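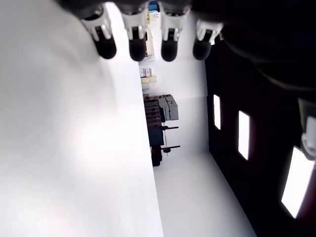 Fingertips over a white surface, view from the wrist

Print this page | E-mail this page

Konano Household and Shop Chores Project
Interim progress report to the Zornatano Fund
Prepared by Toàn Vương

Summary

The fund asked us at the outset whether a two-armed machine can yet do ordinary chores in a home or on a shop floor at a standard a tired adult would accept. The answer at this point in the grant is "some of one chore, with supervision." The grant agreement asks for a green, yellow or red status. We are reporting yellow. I argued for a slightly greener yellow and was overruled by the log.

We proposed three chores: picking soft toys off a table and putting them in a bin, folding hand towels, and restocking soft goods on a low shelf for our retail partner, Akeleo. Work in this period went almost entirely to the first. The towels have been started. The shelf has been measured, twice, because the first set of measurements was in my jacket and my jacket went to the cleaners.

Toy pickup

We logged 835 pickup attempts. An attempt begins when a hand starts toward the toy and ends when the toy is in the bin, on the floor, or the operator has pressed stop. Of those, 300 ended in the bin with no help from a person. A further group ended in the bin after an operator nudged the toy into a friendlier position, and the proposal we signed does not let us count those. I wrote that clause myself and have had time to regret it.

Readers of our first report will remember that we expected the grip to be the hard part. We had budgeted for it. We bought softer fingertips and spent a good deal of the spring arguing about rubber. Closing the fingers on fur has given us far less trouble than knowing how much toy is left over once they close. A long-limbed plush rabbit can be picked up perfectly well by the scruff and still have a foot somewhere else, under a forearm or over the edge of the table. The planner thinks of the toy as one object with one location. The toy has other ideas about its legs.
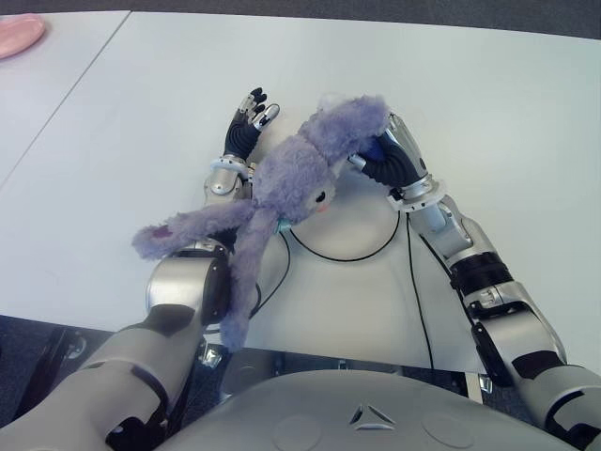
Two hands help with this more than we expected and also cause a new class of failure. With one hand holding and the other steadying, dropped toys fell off sharply in the log. In exchange we got what the operators call the handshake, in which both hands agree that the other one has it. The controller now requires one hand to report contact before the other is allowed to open. That rule cured most handshakes and made each pickup slower.

On speed, then. A clean pickup takes the machine long enough that a visitor from Akeleo asked politely whether it had finished. The proposal's target was a tabletop of toys cleared in 20 minutes. We have met that target with small, stubby toys. We have not met it with anything that has ears. A four-year-old can clear the same table in much less time, though repeatability there is poor and negotiation costs are high.

Close-range seeing

The second technical item is what the machine can see at the moment it most needs to. From head height, a toy on a table is an easy thing to find. From the wrist, at the last moment, fur fills the view and stops having edges. The software that finds toys was trained largely on whole toys, at a decent distance, with faces. Shown nothing but fluff, it has at various times reported a towel, a cloud and, with great confidence, a sheep.
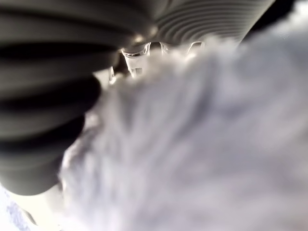 Wrist view at very close range: white fluff, with gray ribbing at left and above

Our current approach is to stop asking. Once the hand is within a short distance of the target the detector is ignored, and the machine relies on its last good look from farther back plus whatever the fingers report. This is much the same way people find a light switch in the dark, and it fails the same way, when somebody has moved the thing in the meantime. We are also collecting a set of labeled close-up views. The labeling is as dull as it sounds and is running behind.

Towels

Towel folding was scheduled to begin in May and did. The machine can find a corner of a flat hand towel and lift it. It can find the opposite corner of the same towel less often. When both happen in the same attempt we get a fold, and on one memorable afternoon we got two in succession. I do not recommend planning around it. A towel that arrives in a heap, as towels do in every home I have lived in, is beyond us for now, and we propose to report on flat towels only until the end of the grant.

Shop floor

Akeleo has been patient. Their interest is narrow and sensible: at closing time, soft goods that customers have picked up and abandoned need to go back where they belong. Their staff do this in passing, while doing something else, which makes it a hard chore to compete with. We had assumed the job would be priced as its own line of labor. It is closer to free. I raise this because the fund's economic model, and ours, treats chores as separate tasks with a start and an end, and the people who do them seldom work that way.

The store trial is moved to the next period. Akeleo asked for a written stop procedure that a new hire could follow without training. Our draft ran to several pages, and their manager returned it with most of it crossed out and the words "big red button?" in the margin. She has a point, and the revised version is short.

Equipment

Lanz supplied replacement finger covers on schedule. Wear is mostly at the tips, and fur collects in places the drawings do not show. Cleaning the hands has become a regular chore in its own right, and I am aware of how that looks in a report of this kind. Time spent cleaning is now logged along with everything else.

Cable routing remains untidy. We lost one morning to a connector that had worked itself loose, which the software diagnosed as a very heavy toy. New strain relief is on order.

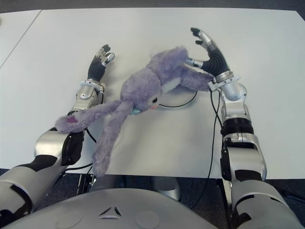
Next period's work on toys will concentrate on the trailing limbs. The plan is to treat a toy as a body with several loose ends, each of which may be somewhere inconvenient, and to have the machine check for them before it lifts and again before it lets go. Early runs in simulation look good. Our simulated rabbits, however, are a good deal better behaved than the purple one, and I would ask the fund to discount those results accordingly.

Budget and requests

Spending is within plan except for consumables, where we are over on finger covers and under on nearly everything else. We make two requests. The first is to move the unspent towel money into labeling for the close-up views. The second is to change the wording of the success measure so that an attempt in which an operator nudged the toy is reported in its own column. We are not asking for it to count as a success. We would simply like it to appear somewhere, as it is the best guide we have to how close the failures were.

Open items

Store trial date, to be agreed with Akeleo.
Revised stop procedure, with Akeleo for signature.
Strain relief for the arm cables, on order.
Larger toys, postponed until the present ones fit in the bin, ears included.

Questions on any of this can come to me directly. The full attempt log is available on request and includes the operators' comments, which I have left unedited apart from the spelling.

Toàn Vương
Konano

Print this page | E-mail this page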